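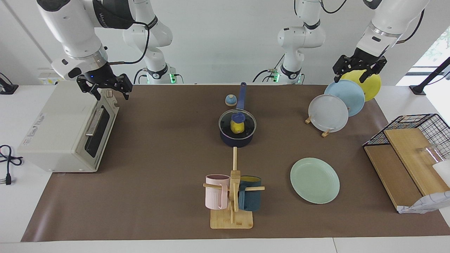
Home | Programs | Regattas | Boathouse | Reports | Give

Estenbridge Community Rowing: Fall Progress Report to the Fulberg Fund
10/28/18
By the program office

We've had a terrific season, and your grant is all over it. The two used eights from Bereck arrived in time for the fall session, and both went straight into the novice program. One needed new rigger bolts and a seat track before we could race it (paid from the repair line, $300, nothing left over). The other was ready the day it came off the trailer.

Novice sign-ups reached 111, our best fall ever, and we ran a second afternoon group to fit everyone in! The kids from the east side schools now ride the shuttle you paid for, and attendance in that group has held up even through the cold mornings.

Spending so far is $1,296 on oars and cox boxes out of the $2,000 equipment line. The rest is set aside for a new launch motor, as the old one stalls whenever it idles. We have one quote and are waiting on another.

The swim tests ran behind. The pool at Espinoza closed for tile work, so some novices stayed on the ergs longer than we wanted. All of them have tested now, and they were thrilled to get on the water.

The dock repair is still open. The county wants a revised drawing of the ramp, and we'd like to move that money to the winter period if you agree. Erg training moves indoors in December, and we'll send attendance with the next report.

Recent reports
Summer Learn-to-Row Report
Boat Purchase Update
Dock Permit Timeline
Spring Novice Results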